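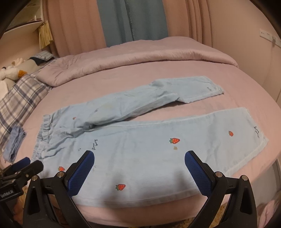 February, ten past nine at night, tea gone cold again.

Okay so I finally did a proper evening with the Hitberg kit, all six lessons of "Small Laundry" and not just the first two with the video running in the other tab. My back hurts and I am weirdly happy!

Kids' pants are the worst. I did the strawberry ones over and over on the pink sheet, and the thing I keep doing is going for the waistband first, where the elastic bunches up and the fingers close on a big wad of gathers. The booklet says take the hem of the top leg, lay it out flat, then bring it over, and of course the booklet is right, but my hand wants the waistband. One leg flat and the other all twisted back on itself is pretty much my signature move by now. (Also those stains are never coming out, I should stop pretending.)

What I like so far: the grip pads. They're crosshatched, and soft fuzzy fabric stays put in them even when I get just a pinch of it. The squeeze is light too, so I got through four rounds before my thumb complained. What I don't like: the width. With the fingers open I lose sight of whatever is right under them, and I end up leaning over sideways like I'm looking for a contact lens. Jurgita Pētersons in the testers' chat says she folds standing on a step stool and it fixed that for her. I'll try it, though my knees have opinions.

And then the money. The starter box was 178, which I can live with, but after two months you go on the Fadthorpe plan if you want your sessions checked and scored, and I still can't find what that costs! I wrote to support and got Asger Þórarinsdóttir, who was very sweet and sent me a link to the page I had just told her I'd read. So I wrote again -- politely, I think -- and asked for a number, any number. We'll see.

I keep comparing it with the Karras one I had on loan in the fall. That one was lighter, and the app didn't log me out in the middle of things. But the pads were slick and I dropped every single sock, so I'd still pick this one if somebody made me choose tonight. Four stars, maybe? Three and a half if the app eats another session. It swallowed one of mine this afternoon, more than twenty minutes of very decent folding, and I said a word.

The review for Fotby is due at the end of the month and I have half a page of notes, mostly the word "waistband." Tomorrow I want to try towels, which have corners, thank heavens, and then the fitted sheet lesson, which I've been putting off. I also need to wash the plaid pillowcase and find the charger.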